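10/3/22
By Rahel Eberhard
6 min read

Review: the Pemlow folding worktable

I bought the Pemlow in January to replace a door on two trestles. It has been in my back room ever since, used for sewing, bills, one jigsaw puzzle and a lot of wallpaper pasting.

Setup took me 20 minutes alone. The legs come folded flat and lock with a sliding catch, which was stiff on the left side for the first few weeks. A drop of oil fixed it. The bolts were all in the bag, plus one spare.

At $167 it costs more than the Halim, which my neighbor Lwazi Masilela owns and likes. The Halim is lighter, but it rocks when you lean on a corner. The Pemlow doesn't. I cut fabric on it with my full weight on one arm and it stays put.

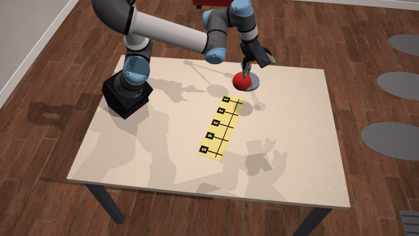
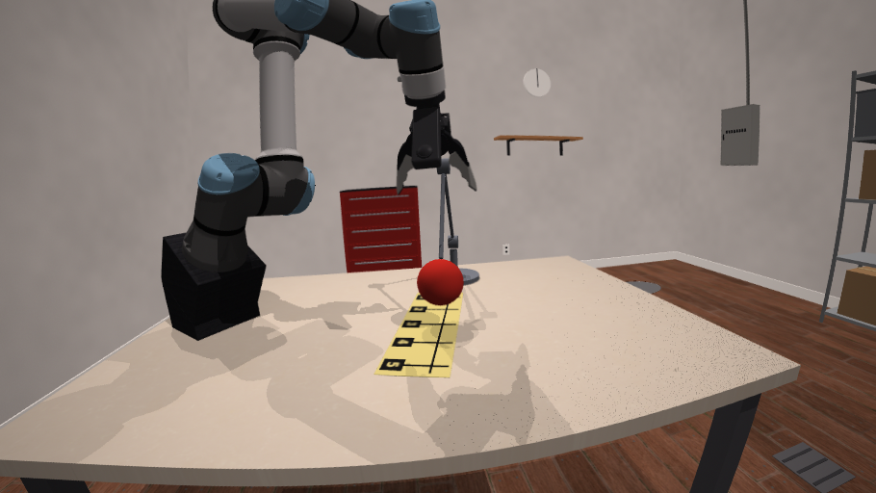
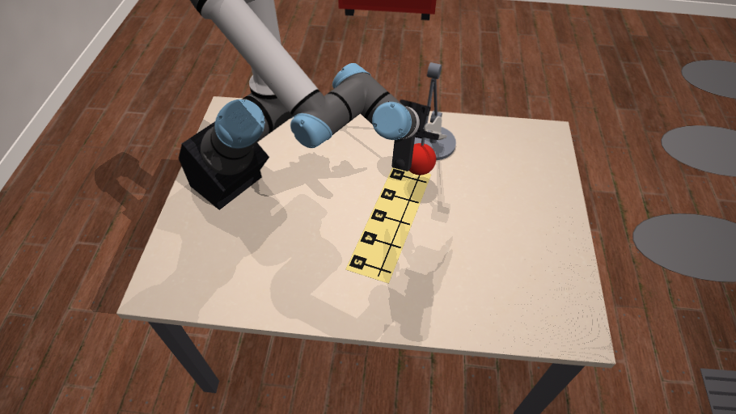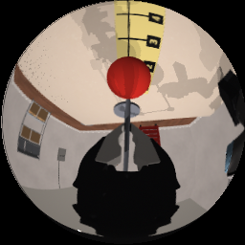 Pale tabletops hide dust well but show ink.

The surface is good, not great. Coffee wipes off. Ballpoint does not, and I have a faint line near one end to prove it. The edges are smooth enough that nothing snags. I would have liked a lip or a tray for pins.

It weighs about 42 pounds, so folding it away every night is a chore. I stopped after a week - it just lives against the wall now. If you need to carry a table up and down stairs, get the Halim.

Customer service was fine. I wrote to ask for replacement rubber feet and Eusebio Marín at Pemlow sent a set free of charge. They took 6 days to get to Stostville.

I would buy it again at this price, though I'd order the darker top.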